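5. Preparing the table and checking the views

This section continues from section 4, where the arm was fastened and the joints were set to zero. If you have moved the arm to another table after that, please go back to 4.6 and set the zero again. I repeat it because I myself forgot it, and I lost one evening.

The section is written for the Cele arm as we have it in the Wasent workshop, with the Prukitz control program. If you build at home, most of the steps are the same. Where there is a difference, I put a note.

5.1 What you need

- the arm, with power supply and stop button connected
- a hex key of 3 mm for the tool holder
- plastic clips for the cable
- a sponge cloth
- practice objects: soft food toys, a plate, a mug, a bowl
- the wrist camera and one fixed camera above the table
- a notebook or the log page in Prukitz

Real glass and real knives are not needed in this section. Please keep them in the cupboard.

5.2 Leading the cable

Most of the faults we had in the first months came from the cable and had nothing to do with the motors. Take your time here.

1. Press the stop button and wait until the joint lights are off.

2. Lay the cable along the long link. It must follow the link and may not go across below it.

3. Put a clip on the lower part of the link first, then work towards the wrist. The clip should hold the cable but not squeeze it. You should be able to pull the cable through with two fingers and a little force.

4. Leave a free loop near the wrist. The loop must be large enough that the last joint can turn to both ends of its range. Turn it by hand, slowly, and watch the loop the whole time.

Caution: Too little loop will pull out the connector. Too much loop will catch on the things which stand on the table. A tall mug is the usual victim. After every change of the objects, look again where the loop hangs.

5. Release the stop button. In Prukitz, choose Slow and move only the last joint, first one way and then the other.

Note for home builders: coloured clips are better than black ones. With a black cable and a black clip you do not notice when the clip has opened.

5.3 The wiping tool

The wiping tool is the easiest tool to begin with, for the reason that it is wide and forgives a small error in height. It has a bar head on a handle, and the head presses the sponge cloth against the table.

1. Check that the connector block and the handle are tight. If you can turn the handle in the block by hand, tighten the screws with the hex key.

2. Spread the sponge cloth flat on the table. A folded corner will make the head tilt.

3. Bring the head over the cloth in Slow. Go down in small steps until the head lies on the cloth with its full length. Look from the side, with your eyes at the height of the table.

4. Press Save height. Prukitz asks for a name. Please write the tool and the date in the name, so that the next person understands it.

5. Make one short stroke away from the objects. The cloth must follow the head without jumping.

Caution: Do not use the force setting above 23 in this test. It is enough for a cloth. With a higher value the head bends and the saved height becomes wrong, and you will search for the mistake in another place. 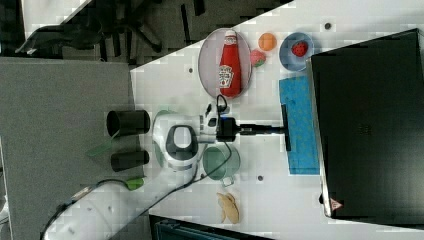
5.4 Placing the practice objects

The program does not care which objects you use. People do care, because they want to repeat the test next week and compare. So we place the objects always in nearly the same manner.

1. Put the plate first, with the toy ketchup bottle lying on it. The bottle is long and soft and it is a good test for the grip.

2. Put the round toy fruits beside the plate. They should be close to it, because the gripper must learn to go into a narrow place.

3. Put the small strawberry in the blue bowl. Taking something out of a bowl is more difficult than taking it from the table, so keep this for the end of the test.

4. Put the mug and the green basket in the middle part of the table. The basket has an open top, and it is where the picked objects will be dropped in section 6.

5. If you have something large and dark on the table, place it at the side away from the arm. The arm must never need to reach over it.

6. Park the arm with the gripper outside the edge of the table or just over the edge, and look at the whole table once before you begin. Ask yourself which object the arm would hit first if it moved straight forward.

Note: The holes in the tabletop are useful. Measure the position of each object from the nearest hole and write this in the log. Lizelle Shezi began with this method in April and now we all do so. Tape marks are also possible, but the tape comes off when you wipe.

Caution: The floor side of the table is the side where the arm passes when it parks. Do not leave your chair, your bag or your foot there.

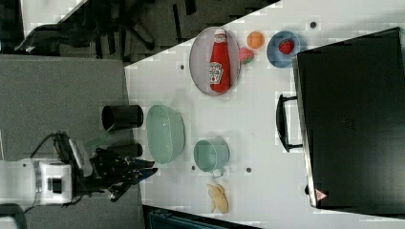 5.5 Checking the wrist camera

The wrist camera looks along the fingers. It shows only a small part of the table, and this is correct. Many new users believe the camera is mounted wrong, as the fingers fill the lower part of the view. It must be so, because the program uses the finger tips as reference.

1. Open the Wrist view in Prukitz. If the view is black, close it, count to three and open it again. If it stays black, check the small plug at the wrist.

2. Move the arm in Slow until the gripper is above a free part of the table, beside the plate. Both finger tips must be in the view.

3. Close the fingers until only a narrow gap is left. The gap should be near the middle of the view from left to right. If it is clearly to one side, loosen the camera bracket, turn it a little, and tighten it.

4. Look at the label of the toy bottle. The large word on it should be readable. The small words may stay soft, this is normal for such a camera.

5. Look at the screw heads on the gripper. If one stands higher than the others, it is coming loose. Stop the arm and tighten it before you continue. We had one screw fall into a bowl during a demonstration, and I do not wish this for you.

6. Save the view as the reference. Prukitz will compare with it at every start and will warn you if the difference is more than 2 per cent.

Caution: Never put your fingers between the gripper fingers to clean the camera while the power is on, also not when the arm is parked.

If the warning comes at every start, first clean the camera with a dry cloth. Then repeat steps 2 to 6. Only after this should you ask in the workshop for a new bracket. 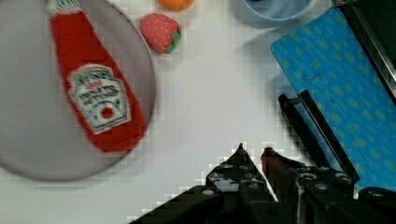
5.6 Checking the fixed camera

The fixed camera gives the program the map of the table. From this map it decides which object is where, so a bad map makes every grip bad.

1. Open the Table view. The camera must look down on the table, and all objects which you want to pick must be completely inside. An object which is cut by the border will not be offered in the list.

2. Click on the holes in the tabletop one after another, as Prukitz asks. It needs at least three of them. More is better.

3. Press Make map and wait. On the workshop computer it takes 33 seconds, on an older laptop it can be more.

4. Compare the list on the right side with the real table. Give every object its name. Use simple names, for example mug, plate, bottle.

5. Move one object by hand, the width of your palm, and press Make map again. The object must move in the list and the others must stay.

Note: If you add kitchen items such as a pan or a slotted spatula, make a new map. A spatula lying across a pan is often read as one single object. For the first tests, keep them apart or leave them out of the list.

Jacobus Pretorius wrote the part of Prukitz which makes the map, and he asks that you send him the log file when two objects receive one name. The file is in the folder Bokora, under the name of your table.

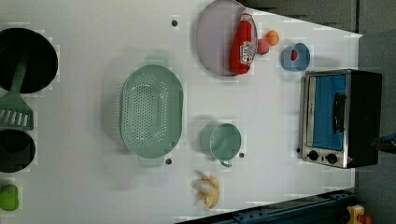
Colour is the first thing which the map uses, and in most cases it is enough. A red bottle on a pale plate will be found at once. It does not help with the mug and the colander, which have nearly the same green, and the program may change their names when they are close together. Set the size filter to On for these two. The colander is much larger and long in shape, so the filter can separate them well. The shadow beside a perforated object can also be striped, and the map may take it for part of the object; if so, draw the border by hand with the Edge tool.

5.7 Before you go on

Run the arm once in Slow from the park position to a point above the plate and back, with nothing in the gripper. Keep one hand on the stop button. The cable must not touch any object on the way, and the Wrist view must not give a warning.

If both are in order, write your name in the log and save the map. The speed may be changed to Normal in section 6, step 1, and not before.

When a second person is at the table, say aloud "moving" before each start. It feels strange in the beginning, but please do it.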